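# Werkell sim-to-real FAQ

Hi! I've been getting the same handful of emails since I put the Werkell results up, so I'm answering them in one spot. All of it is about training the arm in simulation first and then moving the policy over to real hardware. 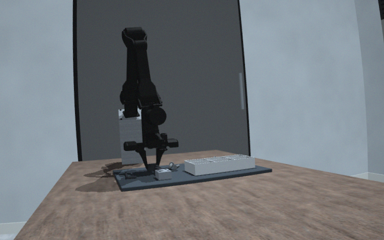

## So is everything trained in sim?

Nearly everything. The policy learns from 1,428 simulated episodes, and then I fine-tune it on a small batch of real ones. The sim tabletop has the arm, a mat, a compartment tray and some small parts, and I shuffle the part positions every episode.

## Why bother with shadows and wood grain?

I skipped them at first! Then I ran 2 versions side by side, flat lighting against proper lighting, and the flat one kept reaching short on the real table. My guess is that shadows help the policy judge how high the fingers are — I haven't proven that yet.

## What's Kan, and do I need it?

Kan is my little script for randomizing lights and textures. You can run Werkell without it, but expect worse transfer.

## How many seeds did you use?

5 for the main result, 3 for the ablations. I know, I know, more would be nicer. I've got one GPU and it's busy.

## Does it work with Custix grippers?

Haven't tried. If you have one and want to give it a go, please write to me!

## Where's the code?

The training code is up now. The scene files need some cleaning — I keep finding old test meshes in there — so they'll follow separately.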